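Frequently asked questions about our bookcase plans

Do I need a big workshop?
No. Thulani Kruger drew the Fernora plans for a small garage, and he built the first one between a car and a washing machine. You need a drill, a circular saw and 4 clamps.

Which wood should I buy?
We use solid pine for the sides and shelves. Poplar is also good and takes paint better. Please check every board for twist before you pay, the cheap ones are often not flat.

How much weight can one shelf carry?
The wide Fernora has a support in the middle, so it can carry over 200 books in total. The narrow Camenzind has no middle support. For heavy books, please make its shelves from thicker boards — the plan shows both sizes.

Can I finish it with oil?
Yes. Put on two thin coats and leave one night between them. Lay the rags flat outdoors to dry, never in a pile, for they can catch fire by themselves.

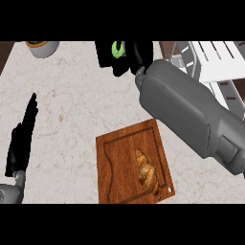

Black appliance with a green ring handle, on white marble with brown and gray veins.

Do the plans come on paper?
They come as a file you can print at home, six pages for each bookcase. If you have no printer, Reshma Mabaso can mail you a paper set. Write to her with your order number and she will tell you the cost of the postage.

May I sell the bookcases I build?
Yes, if you make them yourself. The drawings must not be copied or sold.

I cut a side too short. What now?
Cut the other side to the same length and take the difference from the lowest opening. The shelves stay as they are.

Contact: Plekix Plans, mail order desk | © Plekix | Back to top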